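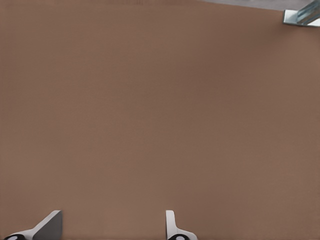 Our club spent December moving the pick-and-place task into simulation, and most of my share was the gripper model and the wrist view. I had put this off for a month. The rest of the group can write control code against numbers alone, but I wanted the view we will have on the real arm at the Drendstead meet, with the fingers in it. With the jaws open, the two fingers do not look alike from the wrist. The left one shows its broad slanted side and the darker inner face, and the right one is close to edge-on and reads as a thin upright tab. I spent an evening checking the mesh for a mirroring error before I compared the joint values. They matched. The offset is in the view, and I have left it alone.

The simulator is Domia, which the club picked last year for the price (free to students). The arm description came from the Zondix files that Jayanthi Rai cleaned up for us. She removed the duplicate collision shapes and renamed the joints so that they sort in a sensible order. I changed two things after that. The finger pads now have their own friction value, and the joint limits stop a little short of the hard stops, so the solver no longer shakes when the jaws are fully open.

The table is a plain brown plane with a fine texture on it. My first version had a flat color and no texture at all, and the feature tracker found nothing to hold on to. The new one is better, though not by much. Jayanthi wants a printed grid. I would like to avoid that, as the competition table will not have one, and anything we tune against a grid will have to be tuned again.

Settings for the current build, mostly so I can find them later:

Physics steps per control step: 19
Control rate: 25 Hz
Episode limit: 894 physics steps
Lighting: soft, even

The episode limit is an odd number. It came from an old config and changing it breaks the replay script, which has the length written in by hand. That is on my list.
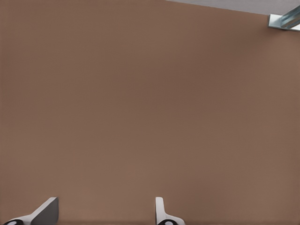 Wrist view in Domia, jaws open, bare brown surface.

Before adding any blocks I wanted a baseline with nothing to grasp. The script commands an open gripper, holds the pose, and logs finger position and joint torque at every control step. If the numbers drift with an empty table, there is no point in reading them with a block between the pads. The first runs did drift. The cause was gravity compensation, which was using the mass of the old gripper. After I fixed the mass the torque trace went flat, apart from a small step at startup that I think is the controller loading its gains.

The wrist view also gave me a check on the table pose. The far edge crosses the upper right as a straight diagonal with pale gray behind it, and the line is clean enough to fit. I fit it, compare it to where the model says the edge should be, and log the error in pixels. It is a crude test – one line does not fix a full pose – but it catches the mistake I make most often, which is loading the wrong table height.

Next is the block. Geraghty, the team we share bench time with, uses foam cubes, and we will probably copy their size so that both groups can practice with the same set. I still have to write the contact sensor, and the replay script needs its fix first. Config files are in the club folder under wrist_baseline. Please do not edit the mass values without telling me.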